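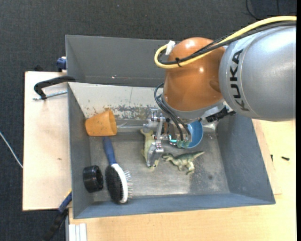 How do you look after a robot arm?

Robots need looking after, same as bikes and guinea pigs. Not cuddles, obviously. Checks! Every morning at our workshop in Tetovdale, before the arm moves at all, a person goes round it with a torch, a rag and a list. Takes 29 minutes if nothing is wrong. Longer if something is.

What's the job?

Picking things up. Out of one grey bin, into the other. Sounds easy – you do it every time you tidy your room. But a dinosaur is a funny shape. A cup rolls. A hairbrush has a smooth end and a prickly end, and clear plastic is hard for a camera to spot at all. So the bin gets a mixed bag of stuff, and the arm gets lots of practice.

Step 1. Power off, key out

The arm is strong. Much stronger than your mum or dad. So the power goes off and the key comes out and goes in a pocket. Not on the bench. In a pocket. Whoever has the key is the boss of the robot until they put it back.

Step 2. Look at the cables

The fat yellow cable and the black ones next to it run along the outside of the arm. When the arm bends, they have to bend too. That's why there's a big floppy loop. Too tight and the cable gets yanked. Too loose and it snags on a bin.

We look for:
cuts or flat spots
tape coming unstuck
ties that have slipped

Ties are cheap. Cables are not. We swap a tie if it even looks tired.

Step 3. Feel the hoses

Thin dark hoses go down to the gripper. You run your fingers along each one, slowly, feeling for kinks. Think of standing on the garden hose. Same thing. Then check where each hose plugs in at the end. A little tug. Should not move.

Step 4. Wipe the gripper

The gripper is the robot's hand. Brackets, bolts, and metal fingers to do the grabbing. Dust and fluff get in everywhere, and hairbrushes are the worst for it. Dry rag first. Then a tiny dab of Pristent, the grease we use on the moving bits. Tiny! Too much grease and the fluff sticks even worse.

Then bolts. Each one gets a gentle try with the spanner. If it turns, tighten it and write it down.

Step 5. Are the bins still where we left them?

This one surprises people. The arm has been told where the bins are. If a bin gets bumped over by the width of your thumb, the arm still goes to the old spot. Crunch.

So we use clamps. A clamp is a big squeezy screw that hangs on tight. We wiggle the bin. Bin moves? Clamp gets tightened. Then we measure from the bin to the arm's base and check its the same as yesterday.

Scratches in the bin are fine, by the way. Bins get scratched. Paint comes off. Doesn't bother the arm.

Step 6. Key in, go slow

Everybody steps back behind the line. Key in, power on. First run is at slow speed, with one hand near the big red stop button. The arm reaches in, closes, lifts, opens. You listen as much as you look. A good arm hums. A bad one clicks or grinds, and then it's back to Step 1.

If the slow run is good, it does 100 practice picks. We write down every drop. Our best ever day was in March – 100 picks, no drops. There was cake.

What goes in the book?

Everything. Balthasar Rainer started the book when the arm first came up from the Ginditz workshop, and it is now on line 1663. Boring to read, very handy. When the gripper went stiff last winter, we flipped back and found the same problem written down, and how it got fixed. A bolt done up too hard. Five minute job.

Words to know

Gripper – the hand of the robot
Joint – a place where the arm bends or turns, like your elbow
Clamp – a tool that holds something still
Kink – a sharp bend in a hose taht blocks it

Try it at home

Put a shoebox on the table with six different things in it. Close your eyes and have someone move the box a little. Now reach in with just your thumb and one finger and try to get the spoon. Then tape the box down and have another go. Which was easier? What colour is the thing you grabbed? No peeking.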